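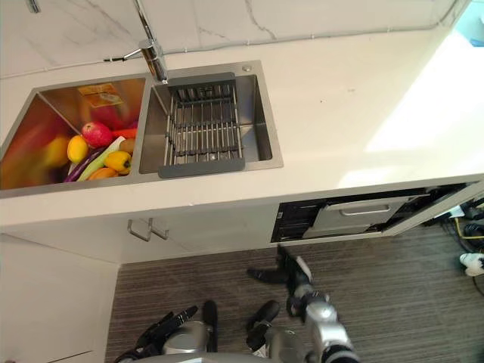 One and a half bowls or one big one?

Kitchens and Bathrooms > Planning
2026-08-22

nvillalobos
We're replacing the kitchen this autumn and I'm stuck on the sink. The fitter wants to put in a single large bowl, the Umeck, and says two bowls are old-fashioned. I've had two bowls for 30 years and use both every day. Worktop will be white, sink stainless. Has anyone gone from two to one and regretted it?
Natalia Villalobos

tapwasher
Went to one big bowl and wouldn't go back. Oven trays lie flat in it. I use a plastic tub inside when I need a second bowl.

greyslate
Disagree. A tub in a sink is a second bowl that moves about. Keep the two. Get one bigger than the other, veg in the big one and a rack in the small one. Check the waste fits your cupboard, as two bowls take up more pipe underneath. Mine lost 6 cm of shelf.

nvillalobos
The shelf isn't a worry, it's only bin bags in there. What about the tap? My hands aren't good in winter and the round knobs on the old one are hard work.

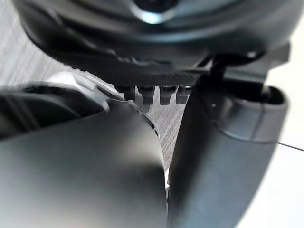 greyslate
Get a single lever and try it in the showroom with wet hands. The long ones are easier than the short ones. If you end up with something smooth, you can stick a grip strip on it, the black sort with a fine dotted surface like the textured strip in the photo. I put some on my mother's Hodis tap and she manages it with the side of her hand. It needs replacing now and then.

tapwasher
Strips collect gunk. Buy a tap with a decent lever and you won't need one.

greyslate
You can wash them. She's 84 and it works for her.

plinth_and_pelmet
Fitted kitchens until I retired. Both types are fine. What matters more is where the tap goes. With two bowls it should sit behind the divide so the spout swings over either one, and you want to check how far it reaches.

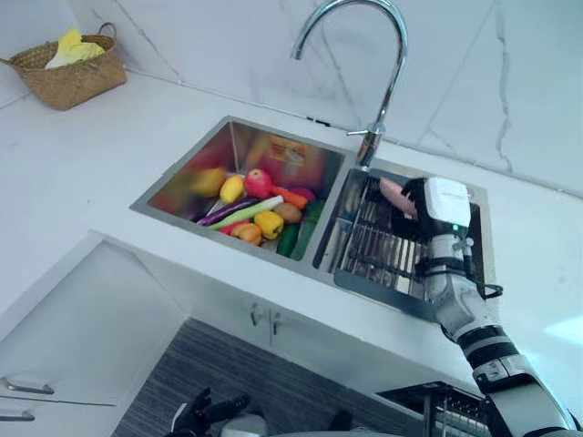
I've seen plenty put in with a spout that lands right at the back of the bowl, and then water runs down behind the tap every time someone rinses a pan. Ask for the reach figure in millimetres. Also seal the join where the worktop meets the wall properly, and do it again when it starts to lift.

tapwasher
Agree on the reach. Ours is an Ayala and it's too short.

nvillalobos
Thanks all. I'm keeping two bowls. The fitter has quoted £39 extra for the second waste, which seems fair. I'll go and try some levers next week, and he starts in October.

greyslate
£39 is fine. Ask if that includes the overflow.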